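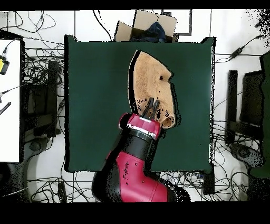 Macarena Navarrete thought I should have gone in the morning, when the towels are still stacked by the door and you can see how many there are. I went at two in the afternoon in April, so I can only report on the second half of the Tarkby open day.

Tarkby is the textile care place on the Mirnamitz road. Entry was free, parking was 2 for the afternoon, and the bus from Dratengate stops outside. According to the sheet at the desk they look after 3,000 towels, mostly for hotels and swimming baths.

The folding room

I spent most of my visit here. The table has a dark green cloth on it, and an orangey towel shows up well against that. It was terry, with thick loops and a paler, smoother woven band running across it. Bunched up, the looped part makes a puffy lump and the band lies much flatter - I hadn't noticed that on my own towels at home. 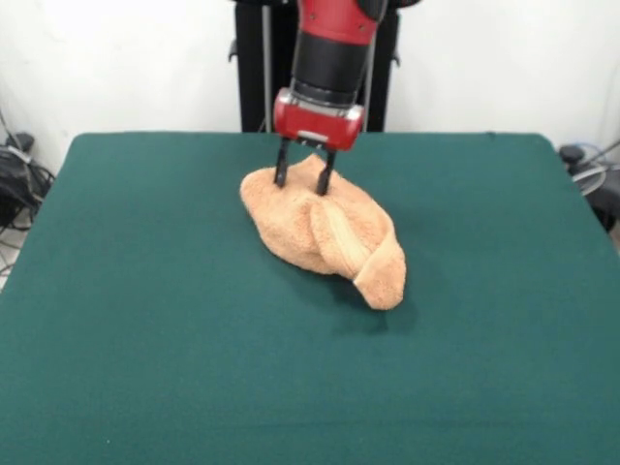 What they told us about folding

Find the corners first, then shake the towel once and lay it down with the band towards you. Long sides in, then in half. A thick one wants three folds and no more, or it won't sit on the shelf. A woman next to me asked about fitted sheets and was told to come back in the autumn.

I also saw the towel lying partly folded, long and slanting across the table, with one end spread out flatter and wider.

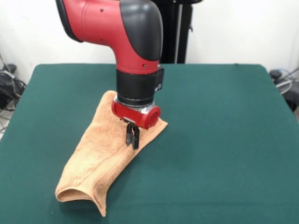 Café and shop

Tea and a slice of seed cake at the Pacheco counter, no complaints. The shop had seconds in a bin by the till. I bought a bath mat. The last bus back is the 24 and it leaves before closing, so check the timetable at the stop.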